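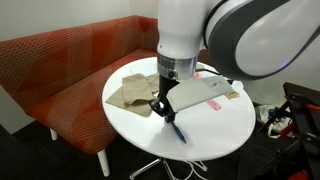
The round table, lounge side
Photo gallery of the Gorkari project, Ornidetti building services. Page updated on Apr 10, 2026.

The arm is at the white table with a blue pen under its gripper. The beige cloth, the grey board and the pink eraser are on the table too.

About this gallery
Ornidetti cleans and prepares shared office floors. We are 23 people, and most of us work in the Briltitz building, where the tenants change often and the tables are used from early morning until late evening. Gorkari is the name we gave to the arm and to the work around it. It has been with us for four months. The job of the arm is to take small things off a table so that the table can be wiped by one of us afterwards.

Some colleagues at our second building, Cárdenas, asked what it looks like and what it means for the working day. This page is mainly for them. I clean on the late shift and I also keep the notes of the project, so I write from both sides.

The things on the table
Pens, erasers, cloths, papers. These are common things after a meeting, and they are also the things which cost us the most time, because each one must be picked up and put in some place. A pen is thin and the table top is shiny, and in the first weeks the arm missed many pens. Now it misses fewer. A cloth is different every time, as it never lies in the same folds. When the arm fails two times with the same object, it stops and waits, and a person must come and decide.

We agreed on a weight limit of 600 grams. Heavier objects stay where they are and we move them by hand. The same rule is used for cups and glasses of any weight, also if they are empty.

The table and the sofa
People who visit are often surprised that we work beside an orange sofa with a pattern of thin lines, and they expected a closed room with a fence. But our tables are in places like this one, so we wanted to learn in such a place. The chairs are moved away before the arm starts, and the person on duty stays near. The training for this took one afternoon, plus a second one for the late shift.

The glossy top gave us some trouble with the light from the ceiling. We tried a matt cover for a short time, but the tenants did not like it and it was hard to keep clean, so we took it away again.

What is in the logbook
Every table is written down by hand in a blue logbook which stays in the storage room. At the last reading there were 622 tables in it. For each one we note the start, the end, and how many times a person had to help. I would like to have a column for the reason of the help as well. At present the reason is written in the margin, if there is space, and some of my colleagues have very small handwriting.

What has changed for us
The bending has become less. For those of us with a bad back this is the biggest change, and it was mentioned first when we talked about the project in April. The low tables in the lounge were always the worst ones.

The waiting has become more. The arm is slower than a person, and in the beginning it was strange to stand beside it with a wet cloth in the hand and do nothing. Now we do the windowsills and the door handles during this time – these were often forgotten before, and the tenants have noticed.

There is also a new kind of tiredness. If you watch a machine for a long time, you must be attentive although almost nothing happens. After some complaints we changed the plan, and a person now stays on arm duty for half a shift at most. I think this should have been the rule from the first day.

Nobody has lost hours because of the arm. This was promised in writing before it came, and we asked for this paper before we said yes. The promise is valid until the end of the year. What comes after is still an open point, and several of us would like to know it earlier than in December.

For the colleagues at Cárdenas
You have more square tables and fewer sofas, so the set-up will not be the same as ours. Please send your questions through the shift list, and write also which floor you mean. If you want to see the arm working, the late shift is better than the early one – there is more on the tables, and we have more time to talk. Please wear closed shoes and leave your bags in the storage room.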